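Against the clear desk

Got an email at 8:40 this morning. Subject line: Surfaces. You already know what kind of email it was.

As of October all shared tables at our place are to be "returned to neutral" at the end of each use. Neutral meaning nothing. No cups, no paper, no plants, no personal items. Wim Lambrechts signed it and Wim is a decent man, so I'll try to be fair here. But I've worked in four offices and been through a clear desk policy in three of them, and I think they're a mistake every time. Let me get this down before my ten o'clock.

First, the money. Our last firm paid a consultant 2,000 euros to walk round with a clipboard and tell us that people leave stuff on tables. Two thousand. We had 30 people then. Any of them would have told him that for a sandwich. What came out of it was a locker each and a laminated sign. The lockers filled up with shoes. The sign fell down.

Second, the argument. It's always the same one – a clear table means a clear head. Says who? I've sat at perfectly bare tables in Vosthorpe, at the Movadau building, bare as a plate, and had the dullest meetings of my life. People come in, put their laptops down exactly in front of them, and talk at each other for an hour. Nothing to pick up. Nothing to look at when someone is going through slide 14. Nothing to ask about while you wait for the one who's late, and there is always one who's late.

Compare our own big oval table, the one this is all really about.
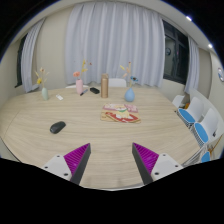

The meeting table. Dried flowers, a bottle, a mouse, something to read.

I like that table. I'd go further, it's the best thing in the office. Zulmira Esteves looks after the flowers, if you can call it that with dried ones. Three vases, a greenish one, a pink one, a blue one, and they've been through two room changes and a broken radiator. Visitors talk to her about them. Geert Declercq once got a supplier from Groen to relax by asking whether he thought they were real. Not a great line. It worked, we got the price.

And the picture thing on the little wooden board. I don't know who brought it in and I don't want to know. People flip it round while they're on hold. Fine. That's what it's for now.

Is the mouse in the way? A mouse is always in the way. Somebody will want it and then it'll be there. Under the new rule it goes in a drawer, and then we buy another mouse. We've done this. I could show you the drawer.

I'll give the other side its due. Food is different. Old cups are different, and so is anything with a client's name on it, that should be locked up and I'll happily nag about it myself. Jahangir Navaratnam says he can't think with clutter in his eyeline, and I beleive him. He should have a room that suits him. There are two small ones at the back, make one of those as bare as you like. What I object to is one rule for every surface because it's easier to write.

The cleaners come up a lot too. Poor cleaners, having to lift a vase. So ask them! Stijn Leemans did, at his old job, and what they wanted was for people to stop putting wet teabags in the paper bin. Flowers didnt come up.

There's a difference between mess and a table that gets used. Mess is when you can't put your notebook down. On ours you can put down a notebook and your elbows too, and the things at the far side leave you alone. Push them back another hand's width if it bothers you.

So my proposal, Wim, and I'll send it properly after lunch. Cups out, papers out, one room kept bare. The oval table stays as it is until someone who sits at it complains, in person, to Zulmira.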